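# Rehearsing the Reach

*At Ternov, a small planning group has spent two years teaching its software to cope with clutter. Most of the work takes place before any motor turns.*

The offices of Kultier occupy the upper floor of a former seed warehouse on the river side of Ternov. The laboratory proper is at the far end of the corridor, but visitors are generally taken first to a narrow room with a long desk and a row of screens. It is here that the firm's planning software, Cabral, is written, tested and, on most evenings, set to run unattended until the morning.

Cabral decides how an arm should move. Given an estimate of where objects lie and a request to pick one of them up, it proposes a path, checks that path against everything it believes to be nearby, and hands the result to the controller. In open space the task is well understood. Difficulty begins when objects lean on one another, and when the thing requested is underneath something else.

"A planner is usually asked to avoid contact," said Menaka Gazi, who leads the group. "In a pile, contact is the job. The question is which contact may be permitted, and how hard."

The earliest version of the software treated every object except the target as an obstacle. On a tidy surface it performed well. On a crowded one it returned no path at all, and the arm remained where it was. Liviu Rusu, who wrote much of that version, regards it as a sound piece of engineering that answered the wrong question. His replacement assigns each object a cost for being touched and a further cost for being moved. Soft items are cheap to brush against. Anything that might roll is expensive.

Setting those costs by hand proved slow, and the group turned to simulation. Each nightly run now consists of 2000 generated arrangements, in which household items and toys are dropped on to a surface and left to settle. The planner attempts a grasp in every one. Failures are sorted by cause before the staff arrive: a path that could not be found, a grasp that slipped, or a neighbour pushed too far.

The sorting tool is the work of Erlinda Mangubat, and several of her colleagues described it as the most useful program in the building. It replays any attempt from the viewpoint of the gripper, so that an engineer may stop at the moment of contact and compare what the planner expected with what the physics engine produced. Disagreements between the two are frequent. Many have been traced to objects whose collision shapes were simpler than their visible surfaces, with the result that a finger met an edge before it appeared to reach it.

Perception is treated as a separate problem, though the boundary is not always easy to hold. In simulation the exact position of each object is available, and for the first year the planner was permitted to use it. That arrangement ended in June. Cabral now receives only what the vision module reports, including its mistakes. Success rates fell sharply, as had been expected, and have recovered in part.

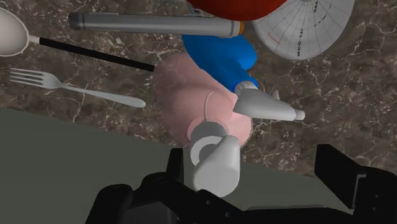
*A simulated grasp: the white fingertip meets a pink plush object lying beneath its neighbours on a marble countertop.*

Scenes of this kind are valued by the group for the ambiguity they contain. Where one object covers another, the vision module must decide whether it is looking at one thing or several. Marius Lungu, who maintains the module, has altered it to report its doubt along with its answer. If two objects may be joined, the planner is told so, and may choose a small exploratory push before it commits to a grasp.

The push remains a matter of debate. Mr Rusu considers it wasteful in a commercial setting, where each added movement lengthens the cycle. Ms Gazi has taken the opposite view, and for the present it is hers that prevails. A setting in the release now under test allows the customer to decide.

That customer is Ninddale, a returns and sorting business which has agreed to a trial at 2 of its sites. Its requirements are plain. The software must run on the computers already installed, it must record the grounds for each refusal to act, and it must stop cleanly when asked. The second of these has taken the most effort. Nelu Pascu, who is responsible for the interface used on site, has rewritten the refusal messages several times after showing them to operators - his first drafts, he conceded, could be understood only by people who had written planners.

The nightly run begins at 1815. By that hour the room with the long desk has usually emptied, and the screens show a single line of text for each arrangement as it is attempted. Ms Gazi reads the first page or so before she leaves. The remainder is left for Ms Mangubat's tool, and for the morning meeting.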